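Giltholm Kitchen Words
README for the word list and the recordings notes
Maintained by Gladys Ticona
Last change of this file: Oct 12, 2022

What it is

Giltholm Kitchen Words is a list of words which people use at home for things in the kitchen. It was collected in two towns, Trikmont and Hidommont. The towns are near to each other, but people there do not always agree what is a cup, what is a mug and what is a small bowl. I started the list for my own teaching and later it became too large for a notebook.

The list has 3818 entries. From these, 2589 were checked by a second reader. The others are marked "open" in the column status, and please do not treat them as final.

Files

words.csv is the main list, one entry per line.
speakers.csv has one line for each of the 28 speakers, without names.
notes.txt contains longer comments which did not fit in a column.
changes.txt tells what was corrected and when.

All files are UTF-8. The separator is a semicolon, as many meanings contain a comma. If you open words.csv in a spreadsheet program, choose the separator by hand, otherwise the whole line lands in the first cell.

Columns in words.csv

id: a number, never used again after an entry is deleted
word: the word as the speaker said it, in normal spelling
variant: other spelling or plural, if there is one
meaning: short explanation in English
town: T for Trikmont, H for Hidommont, B for both
speaker: the key to speakers.csv
status: checked or open

The column variant is empty in many lines. Empty means that I did not ask. When I asked and the speaker knew no variant, there is a single minus sign.

How the words were collected

Every speaker was visited at home and talked freely first, usually about breakfast or about washing the dishes. After this I asked for names of things. I wrote down the first answer, even when the speaker corrected it later, and the correction is in notes.txt under the same id. I did not offer my own word before the speaker gave one. In January two speakers asked to go through their answers again, and their lines were updated.

Cups and bowls are the most difficult part of the list. One speaker calls anything without a handle a bowl. Another one decides by what is inside, so the same object changes its name when the coffee is replaced by soup. 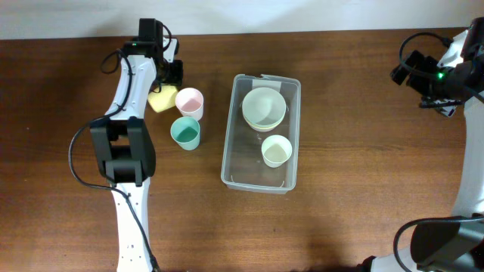
Cups or bowls on a wooden table. 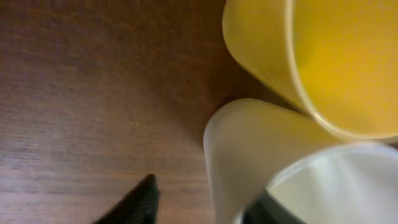
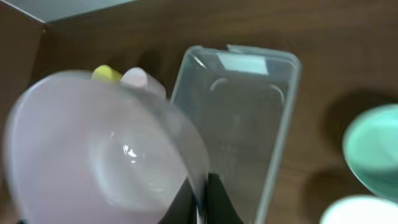

The answers for this group are stored with the meaning field beginning "vessel:", so you can filter them easily. Color words were left out of the entry when they only described the object. They were kept when they belong to the name, for example when a family says "the blue" and everybody at the table knows which pot it is.

Known problems

Entries from Hidommont are fewer than from Trikmont. Please do not compare the towns by simple counting.

The first version of the list was typed in the Betancur editor, which replaced some apostrophes with a different sign. I corrected those I found. If your search gives no result for a word with an apostrophe, try it without.

Some words are written with a capital letter only because they stood at the beginning of my note. They will be changed to small letters in the next version.

Verbs are few. I asked for things and only wrote verbs when they came by themselves, such as the five or six ways to say that a pot has boiled over.

Permissions

You may use the list for teaching and for research. Please mention the name of the list and the version. The sound recordings are not part of the package, as the speakers agreed only to the written words. Requests for the recordings can not be answered with yes, also not for universities.

Corrections

Write the id, the old text and the new text, one correction per line. If you grew up in one of the towns, please add which one. Corrections without an id take me much longer, but I read them also.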